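Chapter 4
Setting Up and Maintaining a Tabletop Handling Cell

After completing this chapter, the student should be able to:
explain why a cell is cleared before its reference position is checked
inspect a gripper and its mounting hardware
prepare a maintenance record that another technician can follow

4.1 The Cell as a Workplace

A robot cell is often introduced through its arm. In daily service, however, much of a technician's time is spent on the parts that do not move: the table, the brackets, the rails, and the lighting overhead. A bracket that has shifted slightly can produce the same missed pick as a worn finger, and the two faults call for very different repairs.

The cell used throughout this chapter is maintained at the Trarholm training center under the direction of Mekdes Yimer. It handles packaged grocery goods on an open tabletop. 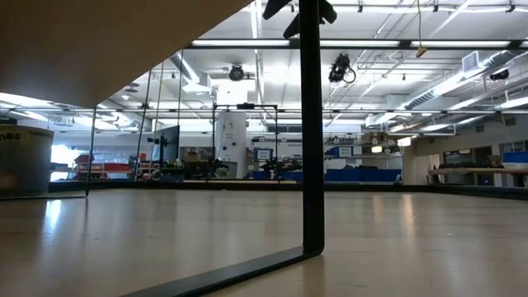 Figure 4.1 Tabletop with bracket and gripper parts, looking toward the storage shelving.

Before any check begins, the technician places the cell in its stopped state and follows the site lockout procedure. Goods are then removed from the area beneath the gripper. The bracket is inspected from the upper bend to the fastening points, and each fastener is tested with the tool named in the cell record. Fasteners are not tightened by feel.

Glossy table surfaces require particular attention. Reflections from ceiling lights and windows change through the day and may disturb a vision system that was adjusted at another hour. At Trarholm, lighting checks are carried out at 8:00 a.m. and repeated at 2:00 p.m. in November, when the sun is low.

4.2 Returning Goods to the Table

Once the reference position has been confirmed, test goods are brought back in a set order. Upright cans come first, followed by small boxes.
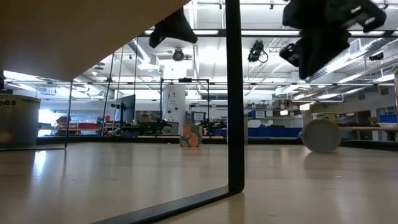 A can lying on its side is the most demanding of the common test items, as it may roll when a finger touches it away from its center line. The technician runs the first trials at reduced speed and records every contact, including those that end in a successful grip. The standard trial at Trarholm consists of 31 picks. If 2 or more fail, the fingers are inspected again before any program value is changed.

4.3 The Maintenance Record

Each entry states the condition found, the action taken, and the name of the technician. Mechthild Moser, who prepared the record form reproduced in Appendix B, recommends that the finger pads be examined every 200 operating hours, whether or not a fault has been reported. Section 4.4 applies this interval to the Trarholm cell.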